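Elin Vanhove
13 October 2025

I was in Brendholm last night when the footbridge at the harbour was closed, so I will write down what I saw and what I have been able to check this morning. It will be several posts. English is not my first language, please be patient with me.

First the most important thing: no one has died. The hospital says 14 people were brought in, and 2 of them are still there. Both are stable. Please do not share the higher numbers which were going round at midnight. I have asked three times and there is no source for them.

The lantern evening started at six. It is always on the quay side, and then people walk over the footbridge to the old fish hall to see the boats come in. In other years there was a second way across, by the lock. Last night the lock was closed for repairs, so everybody had to use the footbridge.

The organiser, Rastano, had sold 1,510 tickets. The counter at the gate stopped at 1,635. I have seen the sheet with this number, a steward showed it to me. Rastano does not dispute it, but they say that children under four were also counted, and that those do not need a ticket.

I was standing by the ice cream kiosk, on the quay side. At twenty past eight the first boat came in early. People at the back wanted to cross and people on the bridge had stopped to look. That is how it began, as far as I could see. I did not hear a bang or a shout. I read that somebody heard fireworks. I did not.

For several minutes there was no movement at all on the bridge. Then a woman with a loudhailer climbed on a bench and asked the people on our side to take ten steps back. She said it again and again, very calmly. And they did it! I have since learned that her name is Ans Timmermans and that she is a swimming teacher. She was not working there, she borrowed the loudhailer from a steward.

I spoke with her by telephone this morning. She said: "In the pool you must also first make room, and only then you can help." She does not want to be on television, so please leave her in peace.

The people who were hurt were mostly at the fish hall end, where there are four steps down. Some fell on the steps. The hospital speaks of broken wrists, bruised ribs and people who had fainted. The youngest is nine years old and went home before breakfast.

Many of you ask about the railing. The railing did not break. There is a picture going round of a bent railing with water behind it, but that one has green paint, and ours is grey. I walked there at seven this morning to be certain.

Police have closed the bridge until further notice. If you must go to the other side, the bus 2 makes a detour along Hatard and stops behind the fish hall. It takes longer. The ferry is not running today.

Lost things: there is a table at the entrance of the library with shoes, bags, a pushchair and very many gloves. It is open until five. Bring something with your name on it if you come for a telephone.

Floor Goossens, who speaks for the town, gave a short statement at ten. She said that the town had approved the plan for the evening before it was known that the lock would be closed. She was asked if the plan was looked at again after that. She answered that this is now part of the inquiry.

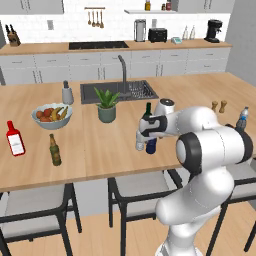

I find that answer too short, and I was not the only one in the room who thought so. The closing of the lock was in the local paper two weeks ago. Everyone who lives here knew it.

Rastano has put a message on its own page. They are sorry for what happened and they will pay back all tickets. They do not say how many stewards were on the bridge. I have sent them this question in writing and I will post the answer when I get one.

The market in November is organised by the same firm on the same quay. The town has not decided yet if it can go on.

If you were on the bridge and you want to tell what you saw, the police have a desk in the town hall, ground floor, on the left. You can also write to me, but go to them first please.

Correction to my fourth post: the limit is under five, not under four. Thank you to the people who wrote to me.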